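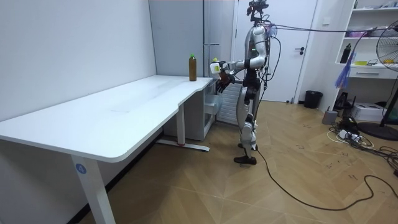 4.2 Tischgestell Tevix: Höhe einstellen und ausrichten

Lesezeit: 2 Minuten

1. Netzstecker der Steuerbox Fivon ziehen.
2. Stellfüße bis zum Anschlag eindrehen, danach jeweils 5 mm herausdrehen.
3. Querträger einsetzen und Schrauben handfest anziehen.
4. Netzstecker einstecken. Taste AB gedrückt halten, bis die Anzeige »Au« erscheint.

Hinweis: Zwischen Plattenkante und Wand mindestens 20 mm Abstand einhalten.
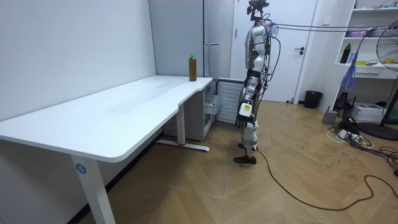

Eckkombinationen werden immer vom Winkel aus ausgerichtet. Zuerst die Wasserwaage über den Stoß legen, dann beide Schenkel nacheinander nivellieren. Bei einem L-förmigen Schreibtisch wie dem weißen im Bild gilt dies für beide Plattenteile.

VORSICHT: Quetschgefahr. Während der Referenzfahrt nicht unter die Platte greifen. Maximale Last: 50 kg.

Ähnliche Themen
– 4.3 Kabelwanne montieren
– 4.4 Fehlercodes Fivon
– Ersatzteile Ferbridge

Diese Website verwendet Cookies. Einstellungen | Akzeptieren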